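Barkbridge Kit Library: second progress report to the Stirkell Fund
October

The grant was 2,495 dollars, meant to put secondhand sports clothes in the hands of families who can't pay for new ones. So far we have spent 800 of it. We have given out 281 items, and I would be careful with that number. It tells you what left the shelves. It doesn't tell you whether a child wore any of it to practice, and our sign-out sheet was never built to find out.

Donations came in faster than we could sort them. Shorts and tops in red are the easiest to place, as two of the local teams play in that color. Adult sizes mostly sit.
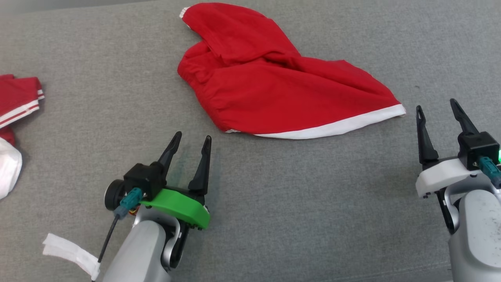 Parents who answered our short survey were less pleased than I had hoped. One wrote that the opening hours suit people who don't work, and that by the time she got there the small sizes were always gone. We got 45 replies, and hers was far from the only one to bring up the hours.

The Tustetti drop-off point has been a letdown. Much of what arrives there is too worn to lend, and sorting it takes most of a morning. Dimitriou offered us a second bin on the same terms. I would turn it down until the first one earns its keep.

We were asked to say whether the library should grow next year. I don't think we have the evidence yet. I would like to move one session to 6 p.m., record returns properly, and hold the rest of the money until spring.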